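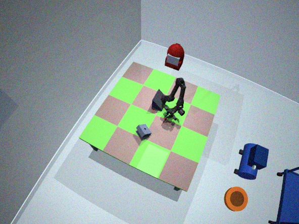 What did we use the grant for in this period?

Mostly for bank repair and weed removal on the lower part of Zesdale Creek, and a smaller part went to tools and to the hire of a trailer.

Progress report, Zesdale Creek restoration
Prepared by Matvii Polishchuk, field coordinator
Date of report: 1/26/25

The work in this period was done on the lower creek, between the footbridge and the old weir. In the application we called this Section B. We planned to finish the weed removal before the planting, and this order was kept, but the planting started later than we wrote in the plan. The ground on the east bank was too hard for digging and we waited until after rain.

Planting

We put in 1,004 native seedlings. All of them came from the Roser nursery, which grows from seed collected in the same valley. The largest number are sedges and rushes at the water line, and higher on the bank there are shrubs. Each shrub has a guard and two stakes. The sedges have no guards. In the last report I wrote that they would have them, and I would like to correct this: the supplier advised us that guards at the water line are carried away by the first high water and become rubbish themselves.

We lost up to 11 shrubs near the path, where the guards were pulled out. I cannot say if it was dogs or people. They will be replaced from the reserve, with no cost to the grant.

Weeds

Willow was cut and the stumps were treated by the licensed contractor, Kamolrat. Their invoice is attached. The blackberry on the west bank is a different matter and I must report that it is only partly cleared. It goes under the fence to the neighbouring property, and we have written to the owner for permission to enter. 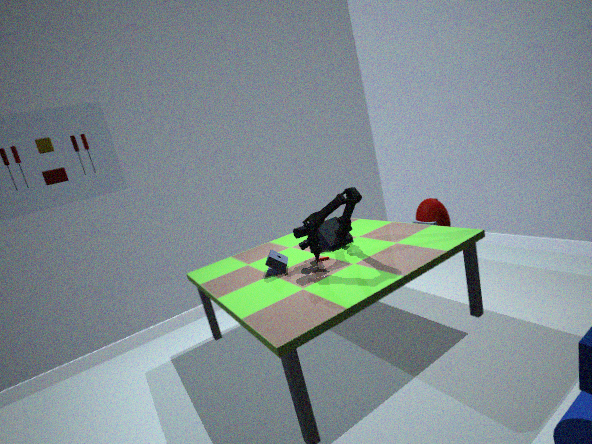

Until we have the answer, we cut only on our side, and it will grow back from the other side. I would ask that this item stays open.

Rubbish

We held three cleaning days. The heaviest things were tires and a piece of metal pipe, which needed the trailer and a winch. Stepan Karpenko arranged the disposal with the transfer station, and they did not charge us for the tires.

Budget

Spending on plants and on the contractor is in line with the plan. Trailer hire was higher than planned, as we kept it one more weekend. I propose to cover this from the line for printing, where we have money left. Please confirm if this is acceptable or if a formal request is needed.

Next steps

In March we will water and check the guards, and Clitora will do the second water test below the weir. The first test results were sent to you separately. Signs for the footbridge are ordered but not yet delivered.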